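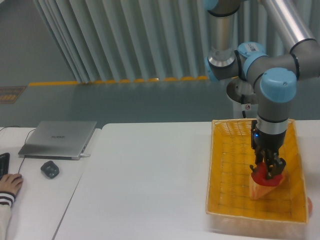 3 min read

How to Keep Homemade Bread Fresh (and What to Do When It Isn't)

By Karlijn Declercq

I bake two loaves most weekends, and for years half of the second one ended up with the birds. Then my neighbor Ward showed me how he stores his, and I've hardly wasted a slice since! It takes very little work.

Step 1. Let it cool all the way

I know, I know. The smell is torture. But a warm loaf in a bag makes steam, and steam gives you a gummy crust and early mold. Put it on a rack and leave it for at least 3 hours. A big rye wants overnight.

Step 2. Wrap it in cloth

A clean cotton or linen towel is perfect for the first two days. The crust stays crisp and the middle stays soft. If you like a softer crust (my kids do), use a paper bag inside a loosely closed plastic one.

Stand a cut loaf on its cut side, right on the board. This works so well that I sometimes skip the towel completely on day one.

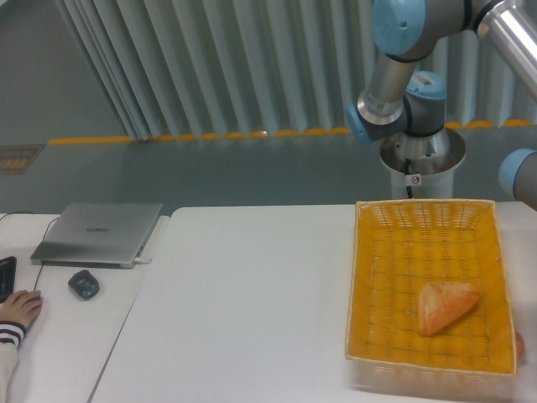
Keep it out of the fridge, too. Bread goes stale much faster at fridge temperature than it does on the counter, and I wish I'd learned that sooner. In a hot, sticky May kitchen I go straight to the freezer instead.

Step 3. Freeze what you won't eat by day three

Slice first, then freeze. Lay the slices flat on a tray for an hour, bag them, and press out the air. Flatbreads and wedges freeze beautifully with a bit of parchment between them. Slices go from freezer to toaster with no thawing, so breakfast takes no planning at all.

Step 4. Bring a tired loaf back

My favorite part! Run the whole loaf quickly under the tap, crust only, and put it in a 350°F oven for 10 minutes. It comes out crackling. Eat it the same day, though, as the trick only works once per loaf. 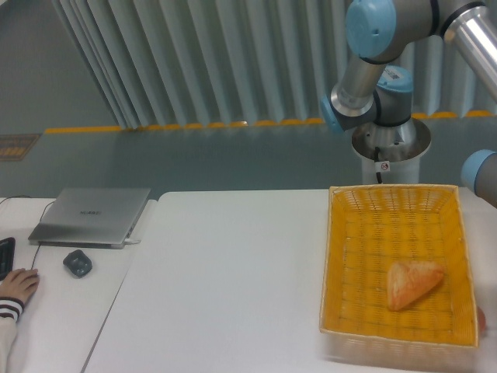 A woven basket on a white tabletop.

If it's too far gone for that, tear it up for croutons with olive oil, salt and plenty of garlic. Marijke blitzes hers into crumbs and keeps a jar in the freezer for topping mac and cheese, and I've now started doing the same. Anything with mold on it goes straight in the trash, the whole loaf, even if you only see one spot.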